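Nimstead box handling project: progress note for Darius Ursu
2025-01-15

Hi Darius,

You asked for something short and readable this time, so I'm leaving the tables for the appendix and just telling you where we are.

The big news since November is that the second-view idea works! You'll remember our worry: when the arm reaches down into an open box, its own wrist camera loses sight of the thing it's trying to grab (the flaps get in the way, and then the fingers do). Genowefa Kubiak suggested we feed the policy a view from a neighboring gripper as well, and train on both together. I was doubtful, I admit, mostly because it meant redoing the time sync between the streams, and that ate two weeks. But on the Codov test set we now get 67 percent clean picks from inside a box, and the remaining failures are much easier to sort out than they used to be.

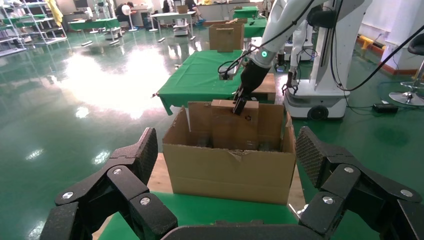 Grasping a cardboard piece inside an open box, seen from the wrist camera of the neighboring gripper.

Most of what still goes wrong happens at the flaps. A flap that's folded down flat is fine, but one that stands halfway up confuses the depth estimate, and the arm comes in too high or stops early. We tried masking the flaps out (the Zikau method, from our proposal) and it made things worse, so I've dropped it. What seems to help is simply more training runs with messy, worn boxes, so we're collecting those now. Tape is a nuisance too, but a smaller one.

On the money side, we're fine. The Poojory line in the budget was the one you flagged, and I've moved the unspent part of it over to compute, as we agreed on the phone. We're 5 days behind on the annotation work and I expect to make that up.

Coming up next: 8 new box types, then a rerun of the whole test set with the second view switched off halfway through a pick, to see how badly the policy misses it. Genowefa is betting it copes. I'm not so sure, and I'll send you the numbers either way.

One thing I need from you is a yes or no on sharing the recordings with the Codov team before the paper goes out. They've asked me twice now.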